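# September, late evening, kitchen table

I said I would keep this diary for the whole of the Wastbridge job, the good days and the silly ones, and today was a bit of both, so I'm going to write it all down while the tea is still drinkable.
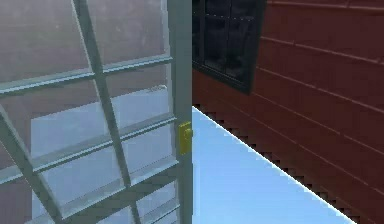 I spent most of the morning on the offline problem. Wastbridge is the allotment booking app I've been building with Young-sook Seo since the spring, and it has worked so nicely on every laptop and phone in the house that I'd got rather pleased with it. People open it, they see their plots, they mark down what they've watered, and off they go. The service worker keeps a copy of the pages, so if you're standing at the bottom of the hill by the compost bays, where there's no signal at all, you still get your list. That was the whole idea! It was the one thing the gardeners asked for at the very first meeting, before they asked for colors or a calendar or anything else.

Then Atieno Nzioka wrote to us before breakfast, very politely, to say that her app was still showing the old watering schedule. She'd closed it and opened it again. She'd turned her phone off and on. She had even taken it off her home screen and put it back, poor thing, and it came up with the old schedule one more time. Mine showed the new one. Young-sook's showed the new one. I'm sorry to say that my first thought was that Atieno must be looking at the wrong page, and I'm glad I didn't write that to her.

So I made a pot of coffee and sat down with the service worker file, which I hadn't opened since June. It is 65 lines long, and I would have told you this morning that I knew every one of them. When you publish a new version, the browser fetches the new worker and installs it, but it lets the old one carry on for as long as any page is still using it. The new one sits and waits. I did know this. I've explained it to other people, with diagrams on the backs of envelopes. What I hadn't thought through was what that means for somebody who keeps Wastbridge open in a browser tab as well as on the home screen, and who never closes a tab in her life. (I looked at my own phone after that and had to be quiet for a minute.)

That explained some of it, and I got cheerful far too early. I wrote to Atieno asking her to close the tab, and she did, and she sent back a screenshot of the old schedule.

I went out and pulled up some bindweed. I find it helps, or at least the bindweed gets pulled.

When I came back I did what I should have done first and looked at what the server was sending. We host with Bandutside, who have been perfectly good to us, and I have no complaints about them, but back when I set the thing up I'd copied a caching rule from my old Tanui project and pasted it in for everything in the folder. Everything! That rule tells the browser it may hold on to a file for a very long time without asking whether there's a newer one. It's fine for pictures and fonts. The worker file itself is treated a bit differently by modern browsers, which go and check on it anyway, so I'd got away with it there. The schedule, though, is a little JSON file that the worker fetches when it installs. So the new worker would arrive, all bright and ready, and ask for the schedule, and the browser's own cache would hand it the old one straight out of the drawer. Then the worker would tuck that old schedule into its nice new cache and serve it forever after. A new box with stale bread in it.

And of course mine was right because I have the developer tools open all day long with the cache switched off. Young-sook is the same. Between the two of us we had managed to test the app only in conditions that no gardener will ever meet. I called her to tell her and she laughed so long that I had to put the phone down on the table and stir the soup.

We fixed it in three goes, with her on the speaker and me typing.

First I changed the rule at Bandutside so that the long hold only applies to the fonts and the images, and the JSON has to be checked every time. Then I changed the worker's install step so that it asks for each file fresh from the network and skips the browser's cache completely. It's one small option on the request, `cache: 'reload'`, and I've written it on a sticky note and stuck it on the monitor. Last, and this was Young-sook's idea, we added a little bar at the bottom of the page that says "A new version is ready" with a button beside it. You press it, the waiting worker takes over, and the page reloads. I had wanted to just make it take over by itself as soon as it arrived, but she talked me round. If somebody is halfway through typing a note about blight and the page reloads under her thumbs, she's lost her note and we've lost a friend. Let people choose, she said, and she's right — I'd be furious if it were my note.

I did get into one more tangle. I wired the reload to the event that fires when the new worker takes control, and then on a brand-new install it also fired, so the very first visit loaded, blinked, and loaded again. It took me most of the afternoon to see that, mainly because I kept looking for something more complicated. Now it checks whether there was a worker in charge beforehand, and if there wasn't, it leaves the page alone. Two lines. I felt as if I'd moved a piano.

While I was in there I tidied the cache names, which had got into a terrible muddle. There was "v2", and "v2-new", and one that was called "final", from a night I don't remember well. They all have the version number from the build in them now, and the activate step throws out anything that doesn't match. I had been meaning to do it ever since Redari, where I made precisely the same mess and swore I'd never make it again. I still have the notes from that one somewhere. I should read my own notes.

I rang Atieno when it was all up, about five, and asked her if she'd mind opening the app one more time. I could hear her dog and a kettle. She opened it, and closed it, and opened it, and then she said, "Oh, it's got a little bar." She pressed the button and read me the new schedule out loud from top to bottom, every plot, and I didn't like to stop her. It was all correct. She wanted to know whether she'd broken something, and I told her no, she'd found something, and that I was very grateful and would bring her some of the plums.

Young-sook wants us to have a phone each that we never develop on, just a plain one that sits in a drawer and gets used the way a normal person would use it. I think she's right about that as well. I have my old one with the cracked corner and I've put it on to charge. It needed so many updates that it's still going now, next to the bread bin, lighting up every few minutes.

For tomorrow:

- Test the update bar with the phone in airplane mode, and then coming back out of it
- Write something short on the help page about the bar, in everyday words, no mention of workers
- Check the storage on that old phone and see how much the leftover caches were taking up
- Go through the Tanui settings too, since that's where the rule came from
- Plums for Atieno

The soup was a little burned on the bottom, but I ate it anyway and it was fine with pepper. Off to bed now, as soon as that phone stops buzzing.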